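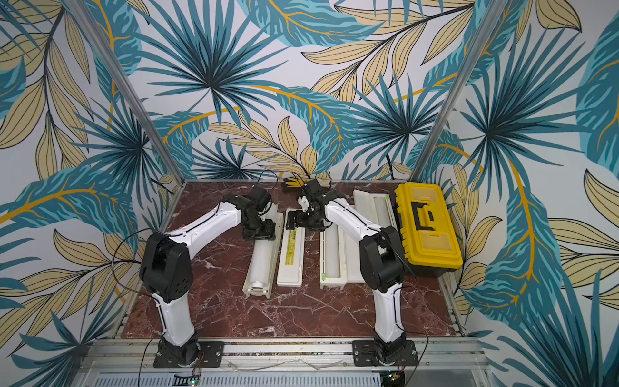 Dalal Masri wrote in to ask why the inside of a plastic thing is always so much more complicated than the outside, and whether somebody put all those bumps and little tubes in there on purpose.

Yes, Dalal, they did! Every one of them has a job, and once you know what to look for you'll be turning over lunch boxes and peering into old radios for the rest of the school holidays (sorry, parents).

Let's start with how a plastic box gets its shape. It begins as tiny pellets, a bit like grains of rice. A machine melts them and squirts the hot, gooey plastic into a hollow metal mould, the way you might pour jelly into a fancy bowl, only with a lot more push. The plastic cools, goes hard, and the mould opens up. Out pops a box, or a lid, or half a toy dinosaur. The mould costs a great deal to make, but it can be used again and again, so a factory might make 4000 lids all the same before lunch is even over.
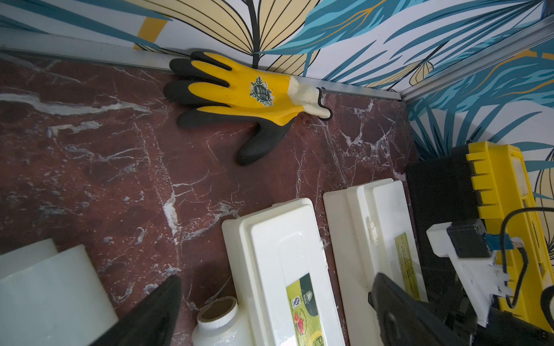

A work glove with white plastic boxes. Look for the small clip on one of them.

Gloves are a good idea if you're pulling apart something old, as snapped plastic can be surprisingly sharp. The kind with a coating on the fingers and palm helps you hang on to slippery things too. Ask a grown-up first, and never open anything that plugs into the wall or has a battery in it, even if it's broken.
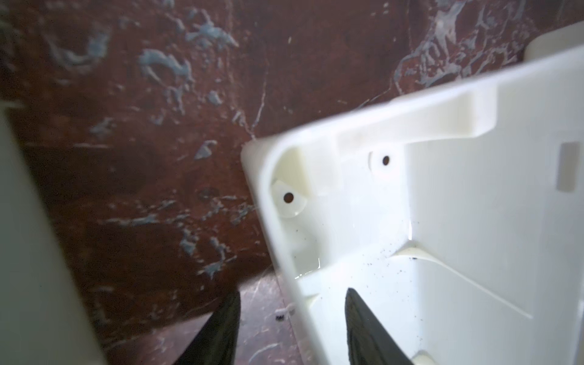
Now for the bumps, and there are three sorts to learn. A clip is a springy bit that clicks two parts together. A rib is a thin raised line of plastic that makes a wall stiff without making it thick and heavy — try folding a sheet of paper into a fan and you'll feel how much stronger the folds make it. And a boss (what a great name!) is a little round post, usually with a hole down the middle for a screw. The white housing has two of them along its inner wall, each with a small dark hole, and a curved rib sweeping along lower down. Designers hide these parts inside so the outside can be smooth and nice to hold.
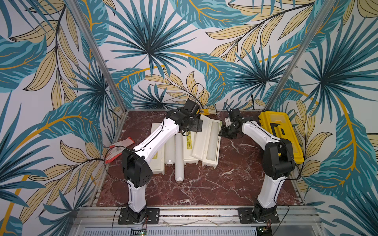 Rundton Young Tinkerers — Junior Explainers, ages 7 to 11

Things to try at home

Find an empty plastic tub with a lid and run your finger around the rim. Can you feel the edge that makes it snap shut? Turn the tub over and look for a tiny rough dot, often near the middle of the base. It may be the spot where the melted plastic squirted in.

Draw what you find, colour in the ribs and bosses, and bring your drawing along in September. Ragnvald Strömberg will be pinning them up by the door.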